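Games and Players, Unit 7
Notes for the session on "scripting" and momentum
Folke Ekström
Last edited December 5, 2022

Read before class:
Atinga, "Why did my goalie forget how to skate?" (course reader)
The Brastari patch notes, online section only

Every online sports game with a ranked mode has players who swear the match was decided before kickoff. The usual name for it is scripting, or momentum, or handicap. The claim is that the code quietly weakens the side in front so the other side can catch up. I don't believe most of it. I don't believe the people who wave it away either, and these notes are mainly about why neither camp has done its homework.

What is being claimed?

Students tend to mash separate claims together. Pull them apart:

Rubber-banding. The trailing side gets a boost. Common in kart racers, and usually admitted.

Matchmaking. You win a few, you meet tougher opponents, you lose. Feels like the game turned on you. It's the ladder doing its job.

Input delay. Your striker is slow to turn because your connection is poor. The rating on the card hasn't changed.

Hidden attribute shifts in a ranked match. This is the big one, and the one with the thinnest evidence.

What passes for evidence

A clip. Nearly always a clip, and nearly always of a goal conceded in the last minute. Who uploads the last minute in which nothing happened? Selorm Atinga makes this point in the reading and I think she lets the community off lightly. A clip shows that an odd bounce can occur. To say anything about rigging you'd need to know how often odd bounces occur when you're level, when you're ahead and when you're behind, and you'd have to choose your matches before playing them.

The Grerkness test is the best of a weak lot. Its authors played almost 80 matches of Brastari with both controllers in the same room and logged passes completed. They report a dip for the leading side. Look at the method before you get excited. The same people held the controllers and knew what they were hoping to find. A tired tester misplaces passes too.

And the publisher's denial?

Read the wording. "We do not adjust outcomes" is a sentence a lawyer would enjoy. It leaves plenty of room for adjusting tackles, rebounds or keeper reactions. A denial with no code and no data behind it is worth about as much as a forum post, and it should get the same questions.

For the tutorial

Bring one claim from a forum you read yourself. Write down which of the claims above it belongs to, and what result would make the poster change their mind. If you can't think of one, say so. Groups of 3, same groups as in the Fjeld exercise.

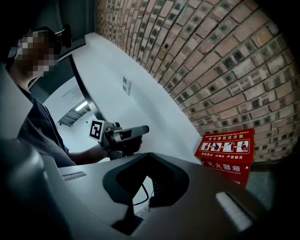
The written version is due in January, 2 pages at most. Screenshots don't count toward the length, and I won't be watching any highlight reels.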